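Console Care at Home: Which Tips Are Worth Your Time

Posted 2025-10-08 by Kirsty Gillies

Every few months the same list of game console tips goes around again, usually with a shopping link at the bottom. I tried most of it on the machine in our den. Some of it holds up.

Dust

Unplug the console, let it cool, and run a soft brush along the vents. That's the whole job. The Josader vent kit has 10 attachments and I used one of them, the brush. A clean paintbrush from the garage did the same work.

Canned air is fine in short bursts. Hold the fan still with a toothpick if you can reach it. I don't buy the claim that you need to do this weekly. I did mine in March and again last week, and the second time there was barely anything to brush off.

Cooling stands

The Caron stand raises the console an inch and adds a fan. I couldn't hear or feel any difference. Pulling the console forward so it wasn't jammed against the back of the TV cabinet did help, and the fan stopped roaring during long games.

Sticky buttons

Cotton swab, a little rubbing alcohol, controller off. Work around the edge of the button and press it a few times. Skip the baking soda paste. It gets into the gaps and then you have two problems.

Full storage

Before you pay for a bigger drive, look at what's on the one you have. I had 537 GB used, and 135 of that was a single game I finished two years ago. Saved clips were the next worst. Deleting a game doesn't normally delete your saves, but check before you press the button.

Cables

Sirnley sells labeled ties. Masking tape and a pen work too. Jirkstead says its cable box "reduces heat," which I'd like to see somebody explain. A closed box full of power bricks sounds like the opposite to me.

Disc scratches

Toothpaste: no. More than 700 comments under one video swear by it, and it made my test disc worse. Wipe from the center out with a soft cloth and leave it at that. 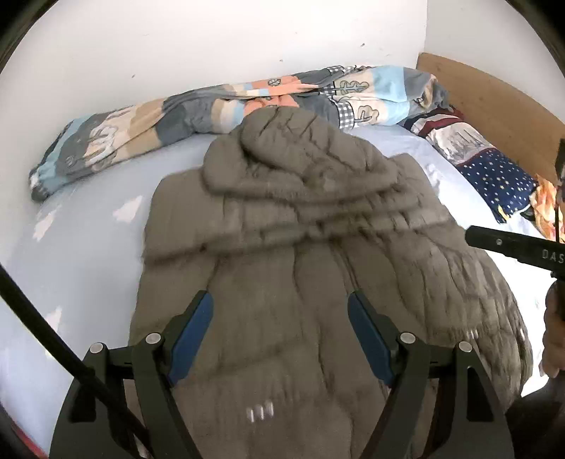 Quilted puffer jacket spread out on a pale blue sheet.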